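3.2 Plate colour and portion judgement

Participants were recruited through two workplace canteens in Endville and Hiltow in January. Of the 53 people who agreed to take part, 42 completed both sittings and are included in the analysis. All were asked to eat their usual breakfast and to avoid snacks for two hours before the session.

Each person served themselves cooked rice from a shared dish until they judged the amount to be a normal lunch. The plate was then weighed out of sight. Serving spoons, room lighting and the starting weight of the dish were kept the same at both sites.

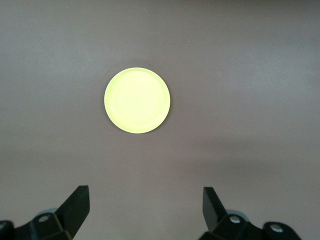

Figure 2. Plate used in the low-contrast condition.

Contrast between food and plate has been treated loosely in earlier work, where "light" and "dark" plates are often compared without any note of shade or shape. We took the view that both matter. A pale yellow-green plate such as the one in Figure 2 is close in lightness to plain rice, and its raised rim leaves a flat base that is smaller than the full width of the plate. Participants may take either line as the limit of a portion – the edge of the base or the outer edge – and the two would give quite different servings. We therefore recorded whether rice had been placed on the rim.

Nine participants said afterwards that they had noticed the colour of the plate. Their servings were kept in the main analysis and looked at again separately in Section 4.1. Answers to the Kasprzak hunger scale, given before serving, were used as a covariate throughout.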